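4.2 Does the tiered stand sell more?

The claim that small goods sell better from a clear stepped stand is repeated in most trade guides, usually without a source. Boiko's September trial is the one most often cited, and it logged 202 sales over 15 days in a single shop. We doubt that this supports much of anything. The shop moved its register in the same period, and the flat-shelf weeks were never repeated.
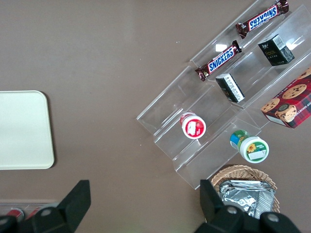 Figure 3. Clear acrylic stand with mixed stock, including two Snickers bars, small black boxes and a red plaid cookie box.

Our own count covers 1286 sales and shows no steady gain for the stand. Mixed stock is part of the trouble. In Figure 3 the two candy bars share a row and can be told apart from the rest quickly, while one of the black boxes is tipped and shows a panel of fine print. A shopper who has to pick up a box to learn what it is may or may not buy it, and a sales log records only the second step.

Maes argues that clear dividers let the goods "speak for themselves." This may be so for a well-known wrapper. For plain dark boxes we see little reason to believe it, and his 400 interviews did not ask.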